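Last updated: Tuesday, 16:10

Tuesday, folding, fleece again

Picked up where we left off with the plush stuff. Wilma had done the cottons in the morning and they were lovely, flat as envelopes, so naturally I got the fleeces (thank you, Wilma). All of them had been through the 30 degree wash and sat on the rack overnight. I gave them a good shake first and it does help, the pile stands up and you can feel where the seams and edges are before you start.

Tried the Clanmont fold to begin with, meaning thirds lengthwise and then in half and half again. It's fine on the thin grey throw. On anything with a proper plush to it the last fold just sits there like a sausage and slowly opens. I pressed it with my forearm, went to put the kettle on, came back and it had puffed up again. Gave it 10 minutes under the big atlas, same story but slower. The Jemance shelf only has 16 cm between the boards, so a sausage on top of another sausage is no good to us.

Second go was what Wilma calls the side stack. You keep one half as a wide flat panel and put all your folding into the other half, long and parallel, so the layers lie next to each other along one side. I was rude about it last month and I take some of that back! It looks lopsided but you can slide a flat hand under the panel and carry the whole lot without it slumping. The trouble is the top end. However I tuck it, one thick roll comes up and leans over, and then there's a bit left sticking out next to it that wants to be a corner and hasn't anywhere to go. I've done it 2 ways now, tucking from the top down and from the side in, and the side-in version is a little less bulky. Not by much.

Things I want to remember for next time:

- Brush the pile all one way with the palm before the first fold. When I forgot, the layers gripped each other and I couldn't nudge them straight afterwards.
- Work on the bed. The table is the better height for my back, but fleece skates about on it. A cotton sheet holds it just enough.
- Put a sheet of a different colour under whatever you're folding. Pink on the old pink cover was hopeless, I kept pinching up the cover with it.
- Don't smooth the thick fold from the outside in. Start at the middle and go out, otherwise it makes a ridge.

The Fusus bags came as well, the ones with the drawstring. Too narrow for anything folded with a wide panel, so they'll do for socks and gloves and I'll ask whether there's a squarer one. Wilma thinks we should roll the fleeces and forget about shelves altogether. I don't agree yet, rolled ones always end up at the back and then you pull out three to get at one. We can argue about it over lunch.

Still to do: the two Kettler blankets (satin edge, slippery, dreading it) and the hooded things, where I haven't a clue what to do with the hood. Also need to find the other half of the teal bedding, the pillowcases have wandered off somewhere.

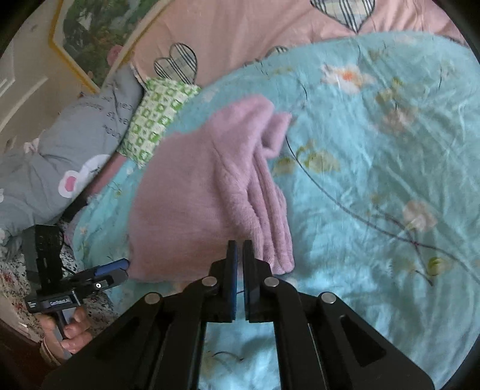
Written up by Bongani Lekota, folding bench, with grumbles from Wilma De Haan

Dusty pink fleece on the teal floral sheet. The flat side I'm happy with, bottom edge nearly straight. Look at the top though, that fat fold leaning right with the squared flap beside it is exactly what I've been moaning about. Wilma, if you've got a better idea for the flap, write it in underneath and I'll have a go at it in the morning.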